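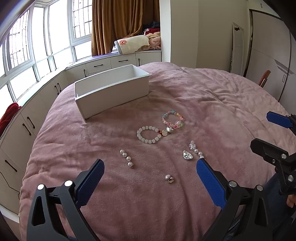 Tastcombe homes join tidying trial for robot learning

2018-07-24

Households in Tastcombe are being paid to sort small belongings with hand-held grippers, as part of a project to gather examples for a learning system. The work is run by Hellier, which has 21 homes signed up so far and wants 40 by February.

Each person works with a pair of grippers fitted with blue finger pads. The tasks are set by Hellier but the belongings come from the home itself. One of the current tasks uses jewellery — bracelets, pearl earrings and the like — spread on a bed beside an open plastic bin. The pieces are to be picked up and put in the bin, then laid out again in a different order. A session lasts around 10 minutes.

"Earrings are hard because they are small and they sink into a soft blanket," said Meenakshi Kotian, who manages the home sessions. "We want plenty of examples of that, including the ones where a piece gets dropped."

Dropped pieces are kept in the recordings and marked as such. Khalil Saliba, who checks the files at the firm's Naylor office, said sessions are only thrown out if the view of the fingers is blocked for more than 5 seconds.

Kitchen tasks will be added next, starting with cutlery drawers. Homes in Fandow can apply once the Tastcombe places are filled.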